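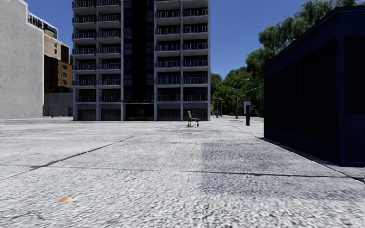

## Comparing two cameras in a simulated plaza before you buy either one

I wanted a new camera for my little delivery rover, and I was stuck between the Cundon (cheap, wide view) and the Mendar (pricier, narrower, supposedly better in bright sun). So I ran both as virtual cameras in the Welthorpe simulator first, and it saved me a lot of back and forth!

You'll need the simulator, a rover model that drives, and a free afternoon.

### 1. Pick a map with hard light

I use the rendered city plaza. The sun is strong, the sky is plain blue, and the balconies on the tower have really deep shade in them, so you find out fast how a camera setting copes with contrast. The light paving has a speckled look too, which gives the tracking software something to hang on to.

### 2. Add the cameras one at a time

Open the sensor panel, load the Cundon profile and save it under its own name. Then do the same for the Mendar. Don't mount both at once like I did the first time – my frame rate fell through the floor and I blamed the wrong camera for it.

### 3. Lock the exposure

Turn auto exposure off and type in 2540 for both. (That's microseconds in my version, so check yours.) Now you're comparing like with like.

### 4. Drive the same route

Record one run toward the bench, then replay it with the other camera. The bench is a great target because the legs are pale metal against pale ground. The traffic cones over by the concrete wall are good too, small and far off. I did 12 runs with each.

### 5. Count your matches

Open the log and look for "tracked points." My Cundon averaged 734 and the Mendar did a bit better, but only when I pointed it away from the dark panels on the kiosk. Anything under 80 and my Hidayat controller stops the rover, so keep an eye on the lowest number as well as the average.

I went with the Cundon in the end and put the leftover money into a stiffer mount. Next I'll rerun everything with the sun lower and see if I regret it.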